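Home Posts Replies Media Likes

Lurdes Calado
2/26/26

1/ Right, Didolden have put out the spring line-up for their live sessions. Thread, typing this on a bus so bear with

2/ Six nights, all at Cakbridge, all filmed. Smaller room than last year. 200 tickets a night, standing, no balcony

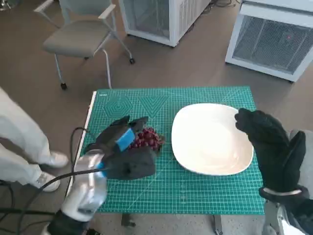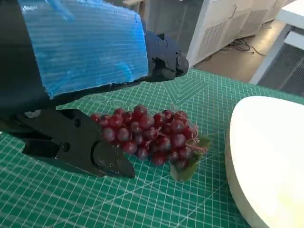 3/ WHO'S ON
Opening night is Simão Gouveia. Solo, piano and one guitar. Playing the whole of Kettler start to finish, which he's never done live. Very happy

4/ Night two Benvinda Quintela with a string section. 12 players!! On that stage. No idea where they're going to stand

5/ Then Chunhua Zou, first UK show since the second album. Support is Distell, who I saw in a pub last May and havent shut up about

6/ Cristóvão Matos closes. Bit safe imo but he'll talk between songs and the talking is half of it. Other two nights still tba

7/ TICKETS
Presale for mailing list people Monday morning, everyone else the day after. Two per person. Last year's ballot had 2753 names in it for the opener so set an alarm

8/ No ballot this time btw, straight queue. Not sure thats better. My queue number last autumn was 3286 and I got nothing

9/ Films go up a month after each gig, free for the first week then subscribers only. Sound on the last batch was lovely, the lighting less so

10/ Someone asked about under 16s: yes with an adult, not on the Distell night. Doors at seven, music by eight, curfew is strict becuase of the flats next door

11/ My stop. Will add the other two names when they're out

Recent posts
Benvinda Quintela's new single, first listen
Best live albums to do the ironing to
Cakbridge bar prices, a moan
Distell in a very small pub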